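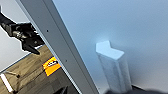
Edem Frimpong

Chapter 7
Edges and Holes

What you will learn in this chapter

How a cut edge differs from the rest of a metal sheet
The common ways of finishing an edge
Why the spacing of holes matters as much as their size
How to mark out a panel so that the parts fit when they reach the assembler
Terms used on workshop drawings for edges and holes

Words to know: bevel, burr, clearance hole, datum, deburring, hem, pilot hole, pitch, return flange

7.1 Where the trouble starts

When the Flosetti workshop began making wall cabinets for clinics, it kept a book of returned work. Over the first two years the book recorded 223 returns. Selorm Darko, who ran the packing bench, went through the entries and sorted them by the part of the cabinet that had caused the complaint. Very few concerned the flat faces of the panels. Most had to do with an edge or a hole: a door that rubbed on its frame, a screw that would not reach its thread, a lip that caught a sleeve, rust that had begun along a cut and crept under the paint.

Chapters 5 and 6 dealt with the sheet itself, how it is rolled and how it bends. A flat sheet straight from the supplier is a fairly even material. Once it has been cut, it has a boundary, and the boundary behaves differently from the middle. The metal there has been sheared, heated or ground, depending on the tool. Any coating put on at the mill now stops short, and bare metal shows along the line of the cut. The edge is also the part most likely to be touched, knocked or leaned on.

Holes are edges too. A round hole has a cut boundary just as the outside of the panel does, and everything said in this chapter about burrs and coatings applies to it.

7.2 Four ways to finish an edge

A plain edge is left as cut, with the burr removed. It is the cheapest finish and is suitable wherever the edge will be hidden inside another part.

A beveled edge has its corner taken off at an angle. On thick stock the bevel is ground or milled. On thin sheet it is usually formed by bending, so that what looks like a solid sloping edge is a folded one. A bevel helps two parts slide past each other during assembly, and it leaves no square corner to chip the paint.

A hem is made by folding the edge back flat on itself. This doubles the thickness along the border and puts the raw cut on the inside, away from hands. Cabinet doors and the rims of trays are often hemmed. A closed hem can trap water, and parts that will be washed down should have an open hem or none.

A return flange is a strip bent up at a right angle to the face. It stiffens a panel more than any of the others. A sheet that flaps when carried by its corners will stay straight once it has a flange on each of its long sides.

Many panels combine two or more of these. A door may have a bevel on its outer side, a shallow channel just inside it to take a seal, and a flange behind. Each extra bend adds length to the flat blank, and that length has to be worked out before cutting. The method was given in Section 6.4 and should be reviewed now if you are unsure of it.

7.3 Holes and the distances between them

A drawing gives two kinds of information about a hole: its size and its position. Beginners tend to take care over the first and rush the second. A hole that is slightly too large can often be used with a washer. A hole in the wrong place usually means a new panel.

The distance from the center of one hole to the center of the next is called the pitch. Consider a door edge 3000 mm long that is to be fixed with screws at a pitch of 200 mm. If the first screw is set 100 mm from the end, there will be 15 screws, with the last one 100 mm from the far end. Suppose each hole is marked by measuring from the hole before it, and each measurement is long by half a millimeter. The second hole is out by half a millimeter, the third by one, and the last by seven. The door will not go on.

Now suppose every hole is measured from the same end of the panel. An error in one mark stays with that mark and is not passed along. The end used for all the measurements is called the datum. On a workshop drawing it is shown by a letter in a small box, and every position is read from it.

Zuweira Wumbei, who trained apprentices at the Sanemen works, had each of them mark out the same strip by both methods on the first morning – once from hole to hole and once from a datum – and then lay the two strips side by side. The strips were kept in a rack by the door, with names and dates scratched on the back.

7.4 How close to the edge?

A hole also needs enough metal around it. For thin mild steel, this book uses a simple rule: the center of the hole should be at least twice the hole's diameter from the nearest edge, and farther from a bend. A hole punched too near a bend will be pulled into an oval as the metal stretches. If the drawing calls for one there, bend first and drill afterward.

Before you go on

1. Take a metal cabinet door at home or in the workshop and decide which of the four edge finishes each of its sides has.
2. A shelf bracket needs six holes at a pitch of 40 mm, with the first hole 25 mm from the datum. Write down the position of every hole, measured from the datum.
3. Find the smallest distance from the center of a 6 mm hole to a plain edge under the rule in Section 7.4.

Section 7.5 begins with the tools used for deburring. Have a flat file and a piece of scrap sheet ready.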